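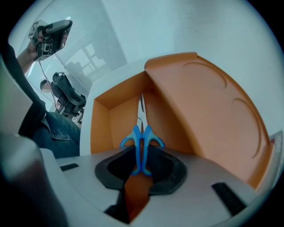 Start > Unterwegs > Galerien > Tag der offenen Tür bei Jomine

Tag der offenen Tür bei Jomine in Gorness

20. September 2026

Eigentlich wollte ich nur kurz reinschauen, eine Stunde vielleicht, und dann weiter zum Kuchen bei meiner Schwester. Geblieben bin ich bis zum Schluss (der Kuchen war dann alle, meine Schuld!). Jomine sitzt in Gorness in der alten Weberei, oben im zweiten Stock, und hat zum ersten Mal die Türen für alle aufgemacht. Wer wollte, konnte sich anmelden und mit einem Handgreifer selbst etwas einräumen. 27 Leute standen auf der Liste, ich war mittendrin und schon beim Warten ziemlich zappelig.

Das Projekt heißt Skulum und dreht sich ums Aufräumen: Dinge greifen, ins richtige Fach bringen, loslassen, nächstes Ding. Klingt simpel, und dann hat man so einen Greifer in der Hand und merkt, wie viel die eigenen Finger sonst ganz nebenbei erledigen. Jeder Durchgang wird aufgenommen, und daraus soll später der Roboterarm lernen, der auf den Namen Wogan hört. 3.000 Durchgänge wollen sie bis Dezember zusammenhaben, am Sonntagmorgen stand der Zähler an der Tafel bei 412. Da geht noch was!

Die Schere mit den blauen Griffen vor dem orangen Fach war mein Liebling des Tages. Klingen nach oben, Griffe unten in der schwarzen Backe vom Greifer, und dann ganz langsam Richtung Fach. Ich hätte sie ja quer genommen. Der Tipp am Tisch war: erst schauen, wie das Ding hinterher liegen soll, dann zufassen. Beim zweiten Versuch hab ich das beherzigt, und es lief gleich viel entspannter.

Gearbeitet wurde übrigens zu mehreren nebeneinander, links oben hält noch jemand so einen Greifer hoch, mit dem kleinen schwarz-weißen Marker an der Ecke. Ein bisschen Gedränge also, aber sehr nett. Man guckt sich unweigerlich beim Nachbarn was ab.

Nach der Pause gab es noch eine Vorführung mit Wogan selbst. 4 Anläufe, drei davon sauber, beim letzten ist ihm ein Klebestift weggerollt und der halbe Raum hat »Ooooh« gemacht. Mir war er danach gleich sympathischer.

Wer auch mal will: Bis Dezember kann man sich bei Jomine weiter für einzelne Nachmittage eintragen, Vorkenntnisse braucht man keine. Bequeme Schuhe schon eher, gesessen hab ich den ganzen Tag vielleicht zehn Minuten.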